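About Plenow

Hi, and welcome! I started Plenow because I was a terrible sleeper with a biology degree and a habit of reading studies at two in the morning (I know, I know). Most of what I read was fascinating and almost none of it was written for tired people. So I began translating it into normal English, first for my friends, then for a mailing list of 39 people, and now for more than 1,956 of you. Wow!

We're a tiny outfit, two of us most days, working upstairs on Dufour Street. We read new research on sleep, naps, body clocks and dreams, and we tell you what the researchers did, who took part and how much you should make of it. If a study was done in mice, we say so in the first line. 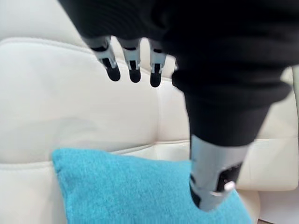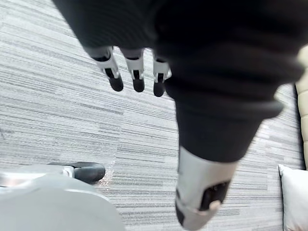 We also run the Erkari Course, a slow email class on how sleep works. You get two lessons a week, and the next round opens in December. It covers things like why you wake up at 4 a.m., what light does to your body clock, and why teenagers really can't fall asleep at nine. Please don't use it in place of a doctor, though! If you're struggling, go see one.

We don't sell pillows, pills or apps, and we don't take money from anyone who does. The course fees pay the rent, plus a small yearly grant from the Indetti Fund, who have never asked to see a newsletter before it goes out.

Got a paper you'd like us to read? Send it over. I answer the mail myself, usually in the mornings, after coffee.

Page last updated Saturday, June 19, 2021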